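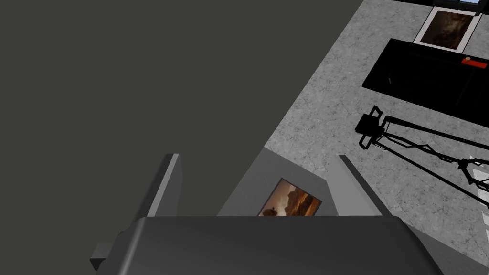 Figure 4. Simulated wrist view with the gripper open, as used for the camera offset check.

3.2 Setting up the simulated cell

The cell was set up by the second author (Zein) on the Siker bench model, and the same start pose was used for all 103 runs. Before each batch the gripper was opened fully and the wrist view was compared with a stored reference. Both fingers had to be in view, with the palm plate between them – if either was missing, the camera mount was reset and the check repeated.

The speckled floor texture was kept on purpose. On a plain surface our offset estimate drifted, and the dark flat area to the left in Figure 4 gives the matcher almost nothing to work with. We therefore masked that side.

Finger travel was recalibrated after every 60 grasps. Joint limits were left at the values given by Khoury in the earlier Berkham study.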